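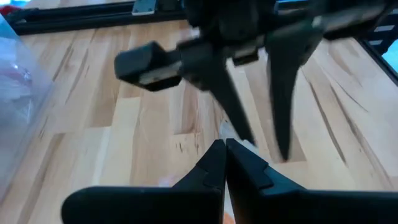

Wing-yan Yu wrote in the first issue opened against Ernbridge that a recipe converter should never round an egg, and the default has followed that request ever since.

Ernbridge 2.3

Ernbridge converts recipe quantities between US volume measures and metric weights. It reads plain text, one ingredient per line, and writes the same lines back with the amounts replaced.

Data

The density table lists 139 ingredients in grams per US cup. Flours are given twice, spooned and scooped. Of the entries, 23 were weighed again in July after Duván Villanueva reported that the brown sugar value assumed a packed cup. Ingredients missing from the table pass through unchanged and are written to the log.

Usage

ernbridge convert soup.txt --to metric
ernbridge convert bread.txt --to us --round 5

The --round option takes grams. It has no effect on items sold by the piece.

Limits

Files longer than 500 lines are rejected.
Fractions must be typed as 1/2. The single-character form is not parsed.
Oven temperatures are left alone.
Butter given in sticks is supported. Butter given in knobs is not.

Tests

Run make test. The suite has 77 cases, mostly covering mixed fractions and plural units. Two cases for honey fail on older locale settings and are marked as known.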